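Lab Automation Board > Robots and Benches > Good practice

Thread: Minimum rules before anyone runs a plate arm unattended?

kelpie_bench
Trying to write a one page rule sheet for arm + reader benches, because ours is currently a sticky note. Modelling the layout before we bolt anything down. Drawer out, gripper open, yellow rack on its base:
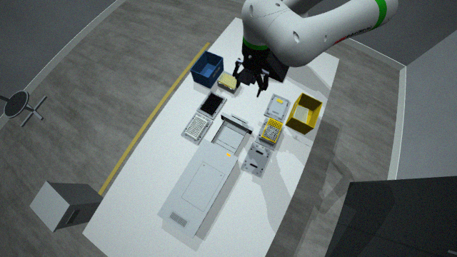
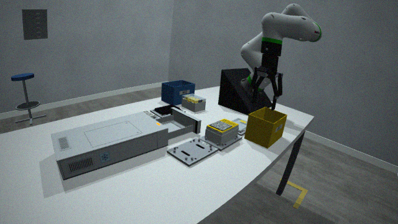

Draft rules so far, pls tear apart:

1. No move over an instrument while its drawer is out unless the move is to or from that drawer.
2. Gripper opens fully and gets confirmed open before every approach. Not assumed from the last step.
3. Every position on the bench has a name and ONE owner in the script. No "temp" spots.
4. Waste bin and anything you want back never share a side of the bench.
5. Unattended means a person on call within 16 minutes, not "someone's prob in the building".

Site is Kudar if that matters, small crew, one shift. Scheduler is Nemeo.

drongo80
1 is good. 4 I'd bin. We've got both on the same side and never had a drama, it's the labels that matter. Colour the positions in the script the same as on the bench and be done with it.

kelpie_bench
Colours went badly for us. Two yellow things within reach of each other and the new bloke taught the wrong one. Name is safer imo.

mapleleaf_pipette
Agree w/ names. At Murnano we went to names plus a printed position map taped at the bench, revised every time somebody re-teaches. Sounds fussy. Cut our wrong-nest errors a lot.

Rule 3 needs teeth though. What happens when somebody does use an unnamed spot? Ours says the run gets stopped and the script goes back to review. Unpopular but there ya go.

wombat_gantry
Stopping a run over an unnamed spot is over the top. You lose the plates. Log it, finish, fix after.

mapleleaf_pipette
You lose 2 plates. We lost a whole weekend's worth once when an arm put a lid down on a "free" spot that another script also thought was free. Found it Sunday arvo. Never again

wombat_gantry
Fair. Still reckon it should depend on what's on the deck. Patient material, stop. Dye tests, carry on and log.

drongo80
That I could live with. Two tiers, write them down, don't let people pick on the day

kelpie_bench
Two tiers it is. Adding that.

What about speed? I've got nothing on speed in the draft and my boss asked.

servo_magpie
Don't put one number in for the whole bench. Slow zone near anything that opens or slides, normal elsewhere. We run 80 mm/s inside the slow zone, whatever the risk assessment allows outside it. And re-do the assessment if you change the gripper fingers!! Longer fingers = different reach = your old clearances are rubbish. Seen that skipped more than anything else.

Also floor marking. Tape is not a guard. If people can walk up to the bench mid run you need a scanner or a fence or a proper collaborative assessment on paper, including what the arm's holding. "It's a cobot" isnt a safety case.

mapleleaf_pipette
^ this. Pin it

kelpie_bench
Ta, slow zones going in. On tape we've got a line and a scanner planned, not bought yet. So no unattended till it's in, I spose that's rule 0.

wombat_gantry
Rule 0 yes.

One more, simulate EVERY recovery path and not only the happy one. Everybody models pick, place, home. Then it faults halfway into a drawer and someone hits home and it goes straight up through the casing. We wrote 1082 lines of script at Kamolrat and the recovery part was the biggest chunk by a mile. Worth it.

drongo80
Biggest chunk? Ours is a retract-straight-up and a call to the on-call person. Keep it dumb. The more clever recovery gets the less anyone trusts it at 3 am.

wombat_gantry
Straight up is no good if your wrist is tilted when it stops, you drag the plate sideways. Retract along the approach vector, THEN up.

drongo80
ok yeah, along the approach. But dumb after that

kelpie_bench
Recovery: retract along approach, then up, then park and page. No auto resume. Will post v2 once the boss has scribbled on it.

servo_magpie
Put a review date on it too. Roughly every quarter for us, plus after any hardware swap

14 people found this thread useful | Share (3)

Comments

tealady_qc: Can v2 go in the files section instead of buried on page whatever

plate_hockey: we have no rule 5 at all, bit worried now

galah_lims: Still with drongo on labels. Names AND colours, costs nothing.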